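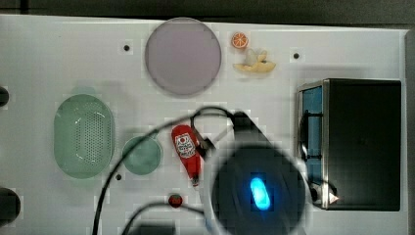
Where we are with the play kitchen library, November

Hi Liis,

You asked for something short this time and I'm going to try, but a lot has gone on since the summer so forgive me if I wander a bit. (You can skip to the money part at the bottom, I won't be offended!)

The big news is that the Dutdale branch is open. We got the keys later than we wanted, and then the heating inspection had to be done twice, so our opening morning slid from the start of the school year to well after it. Still, families came, and they kept coming. We've lent out 504 toy sets from Dutdale and Esley together since the grant started, which is a lot more than I had penciled in for this point. Pretend food is the runaway favorite and I did not see that coming. I had put most of the first order into train tracks and puzzles, and the puzzles are sitting there looking sorry for themselves. So the next order leans hard toward plates, bowls, toy fruit and anything a four-year-old can serve you for lunch.

Lending periods

We started with two weeks and it was too short. Parents told us they'd barely got the box home before it was time to bring it back, and the ones without a car were making a special bus trip. We moved to four weeks at both branches and late returns dropped off right away. I would like to keep it at four through the rest of the grant unless you see a problem.

Missing pieces

Yes, things go missing. We lost a few small items from the tea sets and one whole bag of wooden letters, and the bag came back a month later in somebody's stroller. Helju Strazds worked out a card that goes inside the lid of each box with the contents drawn on it, so kids can check things in themselves. They love it. It's slower at the desk, especially right after school lets out, but the boxes come back in much better shape and I'd hate to give it up.

Quispe

This one is behind and I want to be plain about it. The plan was a shelf at the Quispe clinic waiting room by now. The clinic is still keen but their cleaning rules for shared toys changed, and we have to show that everything on the shelf can be wiped down between visits. That rules out the fabric stuff and the dress-up box. Helju is putting together a new list and we have a meeting with the clinic manager before the holidays. My guess is a start in February, and I'd rather give you that date than a cheerful one I can't keep.

Money

Of the two $1,000 installments, the first is all spent, mostly on stock and the shelving at Dutdale. The second has been touched only for printing and bus fare so far. I'd like to move the Quispe furniture money over to replacement sets, as the clinic has offered us a cabinet they already own. Can you tell me if that needs a form or just an email from you?

What's next

Story mornings at Esley start again after the break, with room for 5 families at a time while we're in the small room. Adness has asked if we'd ever come out there, and I've told them to ask me in spring.

Receipts are in the shared folder. Two from September are faded, so I typed out the amounts next to them.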